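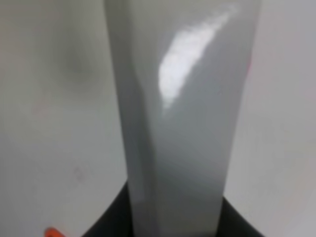
Packing for the move to the Trukmont building starts in January, and the supply room is the first to go. We have 200 cartons on order in two sizes, and they will be stacked flat inside the back door. Please take what you need for your own area and leave the rest. Before anything goes into a carton, sort it by shape. Tall, narrow boxes cause the most trouble, and a glossy gray one like this, tall and upright, should travel upright in a carton close to its own height. A shiny finish also shows every scuff, so wrap it in plain paper first and keep tape off the surface.

The rest of this item covers how the cartons should be filled, what the labels need to say, and what to do with the things we are not taking.

Filling the cartons

Use the small cartons for anything heavy, including paper, binders, bottles and hand tools. Use the large ones for light things. A large carton full of binders can't be lifted safely by one person, and the movers will set it aside and ask for it to be repacked. Last time we moved, 19 cartons were set aside for that reason and it cost us most of an afternoon.

Tape the bottom seam twice and run one strip across it. Put a layer of crumpled paper in the bottom. Heavy items go in next, against the sides, then lighter ones on top. Fill the gaps with more paper until nothing shifts when you push the carton with your foot. The flaps should close level. If they bulge, take something out. If they sink in the middle, add paper.

Upright items need a bit more care. Stand the item in the middle of the carton and pack paper down all four sides, pressing it in as you go. Paper only at the top will let the base slide. Write UP with an arrow on two opposite sides. Two tall boxes can share a carton if they are close to the same height and have a sheet of cardboard between them. Three is too many.

Glass and ceramics should be wrapped one piece at a time. Plates go on edge. Mugs go upside down, and please don't put anything inside them.

Labels

Each carton gets one label on the top and one on a long side. The label should have the room it is going to, the name of the person who packed it, and a short list of contents. "Misc." is not a list of contents. We had a lot of those last time, and a few of them stayed closed until spring.

Room names for the new building are posted by the mail slots. Note that the old Pinheiro room does not have a match at Trukmont. Anything now kept there will be split between the supply room and the front office, so check with Struan Gourlay before labeling it. He has the floor plan and has marked which shelves go where.

Blank labels are in the top drawer of the desk by the door. There are 200 on the roll, which won't cover two for every carton, and a second roll has been ordered. Use the thick black marker. Ballpoint can't be read from the other side of a room.

What we are not taking

The new supply room has less shelf space than this one, and the shelves are shallower. Dried-out markers, cables that don't fit anything we own, and manuals for equipment we no longer have should go before packing starts. Empty product boxes should be flattened for recycling unless the item is still under warranty. If it is, keep the box and put the item back in it. It will fit better than any packing we can do ourselves.

Furniture that is staying behind will get a strip of green tape. The tall cabinet from Clorero is going with us, but it has to be emptied completely, including the bottom drawer. The two Umen shelving units will be taken apart the day before the truck comes. Put the screws and brackets in a bag and tape the bag to one of the uprights.

If you want something that has green tape on it, write your name on the tape. First name on it gets it, and you will need to arrange to carry it home yourself.

Help needed

We could use two more people for the supply room and one for the kitchen. The kitchen will be packed last, and one kettle and a few mugs will stay out until the final day. If you can lend a hand cart, put your name on it in marker so that it comes back to you. Sign-up is on the sheet next to the room list, or tell Struan.

Full cartons go along the left-hand wall of the hallway, no more than three high, heaviest on the bottom. Keep the fire door clear.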